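Serkov two-seater fabric sofa: review after four months
October 16, 2024

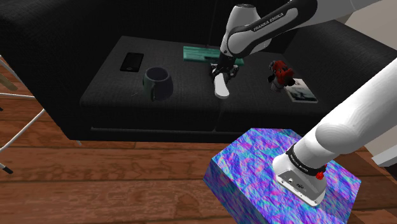
Is a flat-pack sofa good enough to be the main sofa in a living room?

For one or two adults who sit on it most evenings, the Serkov is. For a family of four, or for anyone who likes to lie full length, I would look at something bigger and pay more for it.

I bought the Serkov in June to replace a second-hand leather one that had split along the front. My budget was 500 pounds including delivery, and the Serkov came in at 490 with the delivery charge added. I paid for it myself. I chose black because the other colours had a six-week wait.

Delivery and boxes

It came in two boxes. The larger one holds the base and back, the smaller one the arms, feet, cushions and fixings. Two people brought them to the front door and left them there, as the website said they would. The larger box is awkward on stairs. We live on the first floor and had to stand it on end to get round the landing. If your hallway turns a corner, measure it before you order. The box sizes are on the product page, but you have to open the tab marked "Delivery details" to find them.

There was a lot of cardboard and not much plastic. The feet were wrapped in paper.

Putting it together

The instructions are drawings only, eight pages of them. Most are clear. The exception is page five, where the brackets for the left and right arms are drawn almost the same size and it is easy to fit the wrong one. I did, and had to take four bolts out again. Look for the small L and R stamped on the inside of each bracket.

You get an Allen key in the bag. It works, but a ratchet with a hex bit saves a good deal of time, especially on the bolts under the seat where the key only turns a little way before it hits the wood. Do them all up loosely first and tighten at the end. With two of us it took an hour and a half, including the mistake.

One bolt was missing. I emailed the shop and a replacement came in the post three days later. The sofa was usable in the meantime, though the right arm moved slightly when leaned on.

Comfort

The seat is firm. If you are used to a sofa you sink into, the first week will be a disappointment. It has softened a little since then and I now find it comfortable for a film, though I use an extra cushion behind my back. The seat is fairly deep, and shorter people may find their feet don't sit flat on the floor.

The arms are a good height for resting a book or an elbow. They are too hard to use as a pillow. I am five foot eleven and can't stretch out on it, so naps are taken with bent knees.

It doesn't creak. The old one did, and so does the Fidano we tried in a showroom, which costs more.

The fabric

It is a close, slightly rough weave that doesn't catch on zips or buttons. The label says it has been tested to 1,000 hours of light exposure, and I have no way of checking that. Ours is near a south-facing window and I can't see any fading yet, but four months is not long.

Black shows everything pale. Crumbs, dust, white thread and cat hair all stand out, and I go over it with a rubber brush twice a week. A lint roller does the same job but you get through the sheets quickly. Tea came out with cold water and a cloth. Toothpaste left a faint mark which is still there if you know where to look.

The seat covers come off with a zip along the back edge. They can be washed at 30 degrees, and I have done this once. They went back on with some pulling and had not shrunk enough to notice. The covers on the arms and the base are fixed, so those have to be cleaned in place.

On a hard floor

The feet come with thin felt pads, and on a wooden floor these are not enough. The sofa slid back a little every time someone sat down heavily. I bought a set of rubber cups from the hardware shop and it has stayed put since. On carpet I don't think you would have this problem.

There is a gap underneath which is high enough for a broom head but too low for our vacuum cleaner. I would have liked another couple of centimetres.

Compared with others

I looked at two more before choosing. The Kaimal has a softer seat and a better choice of colours, but none of its covers come off – that ruled it out for us. The Clurneswood is the nicest of the lot to sit on and has a hardwood frame. It was 3,489 pounds for the three-seater, and they don't make it any smaller. If I had the money and the room I would think about it.

Good points

Firm seat that has kept its shape
Washable seat covers
No creaking
Spare parts sent quickly and free of charge

Bad points

Page five of the instructions
Felt pads too thin for wooden floors
Shows dust and hair in black
Too short to lie on

Score: 8 out of 10

I took one mark off for the feet and one for the fixed arm covers. I would buy it again, probably in the grey. The guarantee runs for two years and covers the frame but not the fabric, and you need to keep the order number, so I have taped ours to the underside of the base.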